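White bloom on soap in a hard water area – normal or not?

Grunditz
Moved to Dramstead in October and every bar I open ends up with a chalky crust on it within a week.
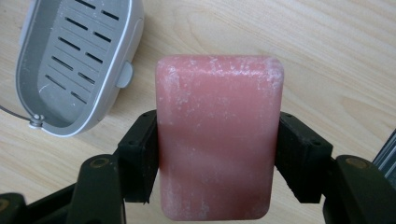 I never had this at the old place, same brand and same sort of dish. The kettle furs up as well, so I'm assuming it's the water. Has anyone sorted it without fitting a softener? We rent, so plumbing is out.

palfi_k
It's soda ash. You get it on handmade bars when they cure somewhere cold. Harmless, rinse it off.

Grunditz
They aren't handmade, they're from the supermarket in packs of 4.

tapwasher
Then it isn't ash. Ash forms while the bar is being made and it doesn't come back once it's gone. What you've got is most likely lime left behind when water dries on the surface. Dramstead water is very hard, we had to replace 2 shower heads in our first year.

palfi_k
Ash can turn up on shop soap too. I've had it on bars kept in a cold garage.

tapwasher
On unopened ones, fair enough. His were fine until he used them.

Birger Öberg
Keep it out of the puddle. I use a rack with slats, and the bar goes on its side after use – much less crust, though not none. Bars last longer as well.

mrs_brasov
We went over to liquid soap and stopped thinking about it. 5 litre refills, cheaper in the end.

Birger Öberg
Not cheaper here. A bar does me 5 weeks and the pump bottles were gone in half that.

mrs_brasov
Depends how many children you've got washing their hands.

Grunditz
Thanks all. Ordered a slatted rack, and I'll wipe the bar down at night for a bit. Does vinegar do anything for the dish itself?

tapwasher
Yes, for the dish. Keep it off the soap or it'll go greasy.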